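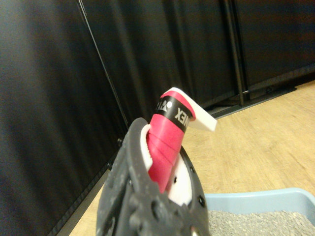

Wrist camera view: gripper closed on a tape-wrapped handle, litter tray at lower right.

Docs > Irholm Toolkit > Tutorials > Tool-use tasks

Aligning wrist and stereo streams for a scooping task

9 min read

This tutorial takes a raw recording of a scooping task and turns it into a set of time-aligned samples you can train on. You need Irholm 2 installed, a recording with at least one wrist stream and one stereo stream, and the calibration file for your rig. If you haven't calibrated yet, do that first. Nothing below will fix a bad calibration.

The sample recording is called Llanos. The task is to lift litter out of a tray with a slotted scoop and drop it in a lined bin. It makes a good test because the tool hides a lot of what the wrist camera would otherwise see, and the litter changes shape every time it is touched.

Step 1. Check the streams

Run the inspect command on the recording folder:

irholm inspect llanos/

You get one line per stream with a frame count and the first and last timestamps. For Llanos the stereo stream should report 1,613 frames. If yours is lower, the copy was cut short and you should download it again. Don't try to patch it.

Look at the first timestamps too. The streams never start together. The loader handles an offset at the start, but it does not handle a clock that drifts, so compare the last timestamps as well. If the gap at the end is different from the gap at the start, run irholm clockfit before going on.

Step 2. Split the stereo frames

The stereo stream is stored as one wide picture with the left view and right view side by side. Split it down the middle:

irholm split --mode sbs llanos/stereo

Open any pair and flip between the two halves. Nearby things should jump further than distant ones. If the tray and the curtain move by the same amount, you have probably loaded the same half twice.
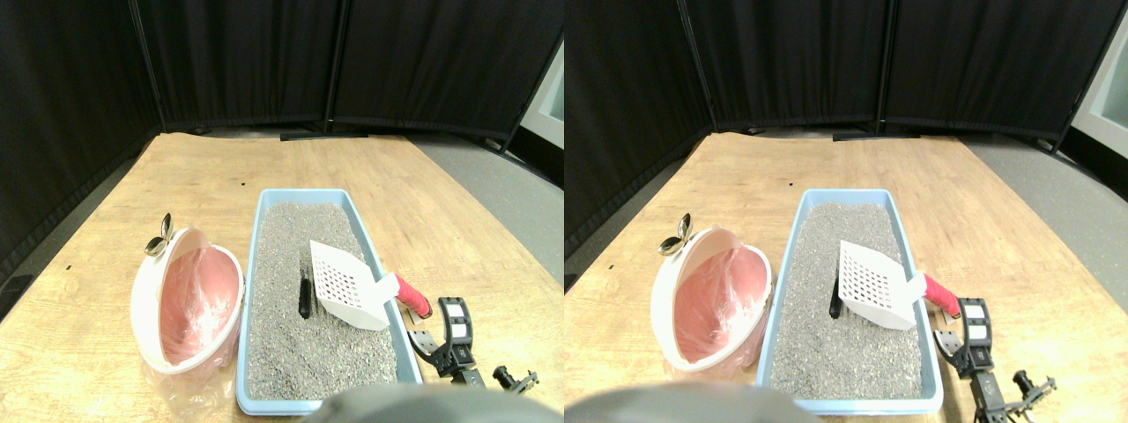

Stereo frame before splitting. The scoop is lying on the litter and the marker plates on the gripper are in view.

Step 3. Mask the fixed parts

The rounded gray shape at the bottom of the stereo view is part of the robot and sits very close to the lens. It is out of focus and stereo matching gives garbage depth there. Draw one polygon over it in each half and save both to masks.yaml. The polygons are not the same, so don't copy the left one to the right.

Leave the gripper out of the mask. The marker plates on it are useful in the next step.

Step 4. Line up the gripper pose

Start the marker tracker:

irholm track --markers --out pose.csv llanos/

The tracker writes one row per stereo frame, and a blank row when it can't find a plate. Short blank runs are filled from the joint encoders. Runs longer than 40 frames are left blank on purpose. You can raise that limit with --maxgap, but check the result by eye if you do. We raised it once on the Ganov recordings and got a smooth path that went straight through the side of the tray.

Step 5. Label the phases

Phases are what the planner uses later to pick a subgoal. The default set for this task is approach, grasp, lift, carry, dump and return. Open the labeler and step through with the arrow keys. Press a phase key at the first frame where the new phase is true.

The hard one is the border between lift and carry. Our rule is that carry begins when the whole blade is above the rim of the tray. Use the depth view to decide. In the color view a blade held over the tray can look like it is still touching the litter.
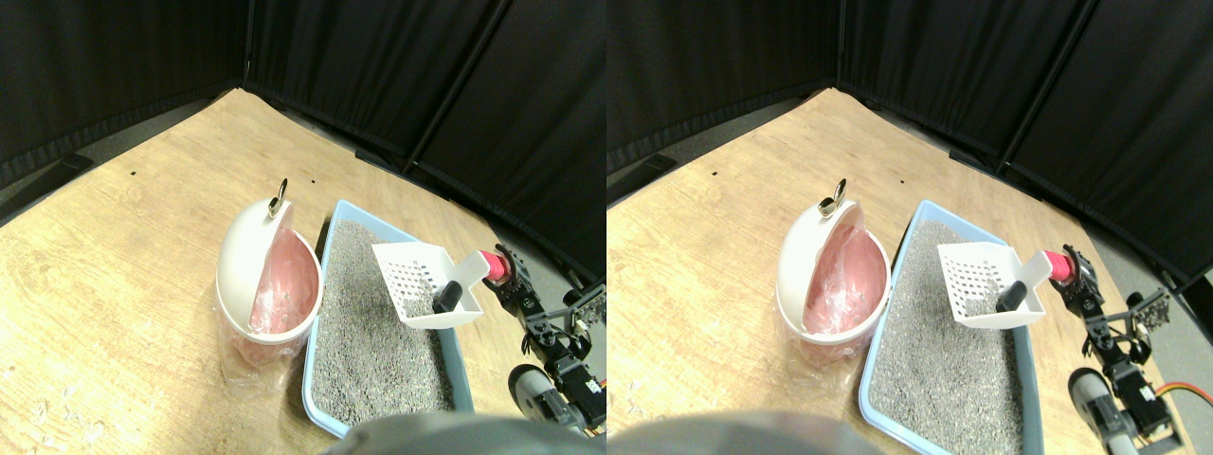 For dump, don't wait until you can see litter in the bin. The pink liner has folds that hide small amounts, and two people labeling the same clip will pick different frames. Use the wrist angle. When the blade has tilted past the threshold in phases.yaml, press the dump key.

Step 6. Export

irholm export --hz 10 --masks masks.yaml --pose pose.csv llanos/

The exporter picks the nearest wrist frame for each stereo frame it keeps. Samples where the nearest wrist frame is too far off in time are dropped and listed in dropped.txt. With the default settings Llanos gives 239 samples.

Common problems

Export says "no phase at t=0". You didn't label the first frame. Go back and press the approach key on it.

Depth is full of holes on the curtains. This is normal for plain black cloth. The planner ignores anything behind the table plane, so leave it.

Tracker finds a plate in the wrong place. Check that the tag size in the calibration file is in meters.

Related tutorials
Calibrating a stereo head with Irholm
Writing your own phase set
Replaying a recording in the Justisstead simulator
Clock drift and how to measure it
Ganov recordings: known issues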